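3. Gathering the demonstrations

3.1 Task and workspace

The Vurier set was gathered to train a policy for placing and re-placing marked blocks with two arms sharing one table. We chose blocks because they are cheap to replace and because a failed grasp is easy to label afterwards. The cell was built in April and its layout was kept the same for the whole set, apart from the starting places of the blocks, which the operator changed by hand before each run.

Both arms work over a black tabletop with a green backdrop behind it. A printed sheet with four square markers lies on the table and gives us a common origin for all the cameras. The blocks carry markers of their own, so their poses can be recovered after the run without hand labelling. Figure 3 gives two views from the set: (a) the fixed camera and (b) the wrist camera.

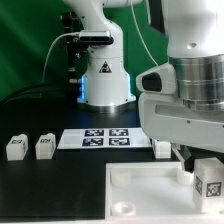

Glenys Quinlan, reading a draft of this section, objected that markers on the blocks make the problem too easy, and that a policy trained on such recordings may learn to look for the printed squares and fail on any block without them. She asked for at least one part of the set to be gathered with plain blocks, or for the markers to be painted out of the training images.

We took the second course. The markers are used to compute poses and are then masked in every image passed to the policy. A further 100 runs with plain blocks were held back for testing and play no part in training. Their poses were labelled by hand by Juraj Hudec, which took longer than the recording had.

3.2 Recording procedure

Each run starts with both arms parked and the grippers open. The operator moves one arm at a time with a hand controller, and the software, Flalo, stores joint positions, gripper opening and all camera streams against a single clock. A run ends when the operator presses the pedal. Runs in which the operator hesitated were kept, as were those with a second attempt at the same grasp. Runs with a dropped camera stream were thrown away at once.

Three operators took part. Kirsty Lowther and Cameron Waaka recorded most of the set, and Boris Ševčík joined for the later part. We gave them no script beyond the goal of each run. Their habits differ: one tends to come down on a block from straight above, another comes in at a slant and corrects late. We made no attempt to even this out.

In all, 1,676 runs were recorded. Of these, 448 include a regrasp, and 221 were marked as failures by the operator at the time. The failures are included in the release with their own label.

3.3 Wrist views
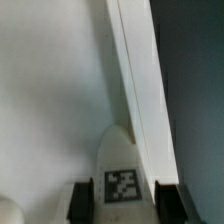

Pose recovery from the wrist camera was less dependable than we had hoped. The fixed camera gives a steady reading of the table sheet as long as an arm does not cover it, but the wrist camera moves with the gripper and much of what it records is blurred or too close to read. We therefore needed a check on its mounting that did not depend on the table. The square marker on the white body between the two black fingers serves this purpose, as it stays sharp in Figure 3(b) even where the pale surface to the left is out of focus. If its corners drift between runs by more than a set limit, the run is flagged and the camera is calibrated again using the McKinnon routine.

Flagged runs remain in the set, but their wrist poses are left blank. A user who needs only images and joint positions can treat them like any other run. We advise against filling the blanks by interpolation, which in our trials gave smooth paths that were wrong at the moment of contact.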